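# Peltesberg Street Names, data card

Wednesday, January 28, 2026
By Abena Lamptey

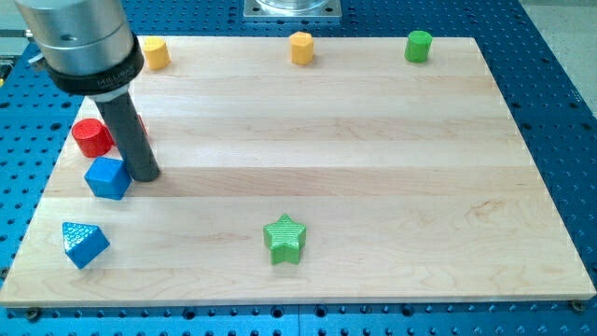

Small colorful blocks on a pale wooden board.

## What you get

A table of every street name the town of Peltesberg has used, admitted to using, or painted on a wall and then denied. Each row is one name on one stretch of road for one stretch of time. If a street has been renamed four times, it gets five rows, and you get to be annoyed along with us.

The files are plain CSV, UTF-8, comma separated. Names containing commas are in quotes. There is a street whose name contains a quotation mark. You will find it the same way we did.

- `names.csv`: the names, with start and end years
- `segments.csv`: which bit of road a name belongs to
- `sources.csv`: where we read it
- `disputes.csv`: longer than we would like

## Where it came from

Ekow Yakubu typed up the tax rolls. Gobnait Scanlon did the old bus timetables, which turned out to be better than the tax rolls, much to Ekow's displeasure. Comfort Kpodo walked the Sukent side of the river and read the signs on the buildings. Where the sign and the map disagree, we kept both and marked `conflict` as `1`.

The Gyamfi directory is in here too. It was printed by a stationer who sold ad space, and a shop that paid extra seems to have been given a nicer address. Treat anything with source code `GY` as a hopeful statement.

## Columns that need a word

`name_raw` is what the source says, spelling and all. Please don't fix it. `name_clean` is the fixed one, and you may argue with that as much as you like.

`year_start` is the first year we saw the name in print. It says nothing about when people started using it. Cudero Lane was called Cudero Lane by everyone who lived there for 30 years before the town noticed.

`confidence` runs from 0 to 3. A 3 means two sources that don't copy each other. A 0 means Arvo Seppälä remembers it. Arvo is usually right, and he has asked us to put that in writing.

## Known problems

- The 7 alleys behind the brewery share one name. We numbered them from the river end. The town numbers them from the other end, on the days it numbers them at all.
- Anything west of the rail yard is thin before the second set of timetables.
- 70 rows have an end year and no start year. They stay in.
- "New Street" is the oldest street in the file.
- Accents were dropped in the first version and put back by hand. Report any we missed.

## Using it

Fine for maps, family history, and settling bets. Poor for delivering mail. Don't join on `name_clean` alone, as there are three Mill Roads and one of them is a staircase. Join on `segment_id`.

License is CC BY 4.0. Credit "Peltesberg Street Names" and leave the version number on.

## Changes

The February release will split the bridge into two segments, one for each bank, following a long exchange of letters with both banks. Segment ids for the bridge will change. The old ones will be kept in `segments.csv` with `retired` set to `1`.

Corrections go to Gobnait, with a source. A photo of a sign counts. So does an envelope, if the postmark can be read.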